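The Rulebook Comes Home

Every firm that sells household robots now has a code of good practice. I have read 6 of them, and most could swap covers without anyone noticing.

Take Fevum's, which runs to 80 pages. Murdo Baird, who spent years writing safety procedures for packing plants, thinks perhaps ten of those pages would survive an argument. "They tell you to grip with appropriate force," he says. "Appropriate to what? A plate? A pill bottle?"

The trouble starts with where the rules came from. Factory standards assume a fence, a flat floor and a trained operator. A bedroom has none of that – it has soft bedding, clutter and people who walk in.

Arutska says its draft rests on 3,000 recorded grasps in real homes. Fine, but the draft doesn't say how many were failures, or who decided. Leopold Rüegg, who reviewed it in January, asked for the failures and is still waiting.

He would settle for a short list: publish the drops, name the surfaces, and test on fabric as well as steel.

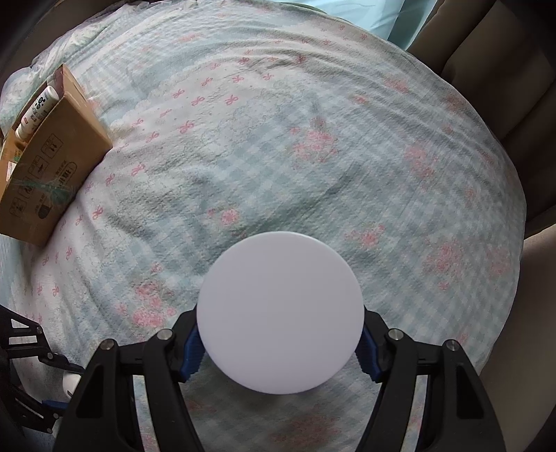 Who checks that a company follows its own code?

Mostly the company does. Outside review is optional in every code I read, and the one from Tornix leaves it out altogether.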